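Business > Technology > Workplace

The robots are here to help with the chores. Bring your own tape.

By Siobhán Hegarty
January

Bostusine has been promising for most of a year that its machines would soon take over the dull jobs at the front counter and, a little later, the dull jobs at home. I spent a morning at its Bruvdale office looking at how far along that is.

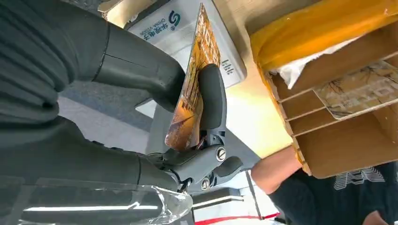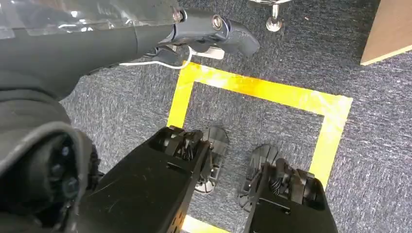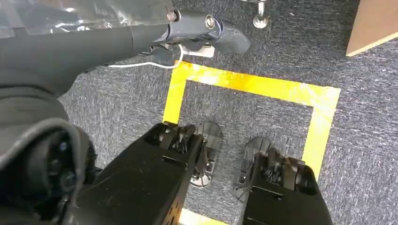 A glossy card in the gripper at a China Vision device, top, and the yellow tape square on the office carpet.

3 min read

The job on show was a small one. Pick up a card, hold it in front of a device, put it back in a cardboard rack. Anyone who has worked a reception desk has done it with a phone wedged under one ear. Bostusine says counter work of this kind is where its robots will earn their keep first, and it has signed up Sakis, a chain of budget hotels, to try it out this spring.

I asked how often the robot gets through the whole job without help. The company's own count for the month before my visit was 213 clean runs out of 900 tries. That is a little under one in four. A new hire with that record would be gone by lunch on the first day, and would have cost a good deal less than a robot.

The people at Bostusine don't think that's a fair way to look at it. Their head of trials told me the number was in single digits last summer, and that cards are harder than they look. They are thin, they are shiny, and they have to be held at an angle that suits the reader. All true. It is also true that the cards at a real front desk come out of wallets, sometimes two stuck together, and get handed over by people who are tired and in the middle of a sentence. None of that was part of the test.

Then there's the tape. A square of bright yellow tape is stuck to the carpet, scuffed pale in places, and it marks where things are supposed to be when work starts. I have nothing against tape. Plenty of shops use it to show where the pallets go. But a machine that needs a taped square to know its place is a long way from my kitchen, where the chairs move, the floor slopes toward the back door and there is usually a shoe somewhere.

Bostusine would like to be in that kitchen before long. Its brochure talks about loading the dishwasher, folding towels and wiping down counters, and gives a starting price for the home version of about $3,000 a year on a rental plan. I asked to see the dishwasher. There wasn't one set up. I asked about towels and was told to come back in the fall.

A rival firm, Mowat, has gone the other way and is selling fixed machines that do one thing on one bench. They don't walk or wave, and they will never make anyone's brochure look exciting. Two of the shop owners I called for this story had bought one to put price labels on boxes. Both said it did put price labels on boxes. One had a complaint about the noise.

That may be where this goes for a while yet. There's useful work in a machine bolted to a table that does the same motion all day, and nobody has to pretend it is a butler. The general-purpose helper keeps being sold on the strength of what it will do next year, and I have now been to enough of these mornings to have heard about several different next years.

Sakis, for its part, says the spring trial will go ahead at a single hotel, with regular desk staff on every shift. A spokeswoman said no jobs would be affected. On the numbers I was shown, I believe her.

Bostusine says it will publish new results for the card task when the trial ends. It has not set a date for the home version.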